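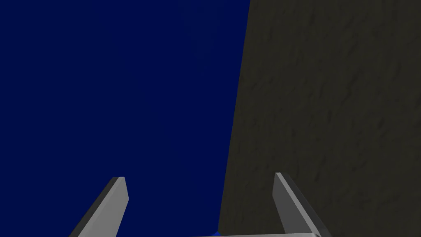 Print this thread | E-mail this thread
Search forum keywords Go
Reading time: 1 min

Topic: Drernska hill climb, April – two classes or one?

annick_ross
Hi all, Annick Ross from the Zivavcombe side. I've been reading the draft rules over coffee and I really think putting the vintage cars in with the moderns is a mistake – we had 20 older cars last year and they're half the fun!

trulteo_fan
Lovely to see you on here, Annick, but I disagree. Splitting them means another 55 minutes of waiting at the bottom, and my knees can't take it.

annick_ross
Bring a chair, dear, I'll share my sandwiches :)

gearbox60
With Annick on this one. My old thing makes 60 horsepower on a good morning and I'd still like a shot at a trophy.

trulteo_fan
Then use a handicap. Yu ran one for years and folks were happy enough.

gearbox60
Were they? I remember a lot of grumbling at the Yu prizegiving, some of it mine.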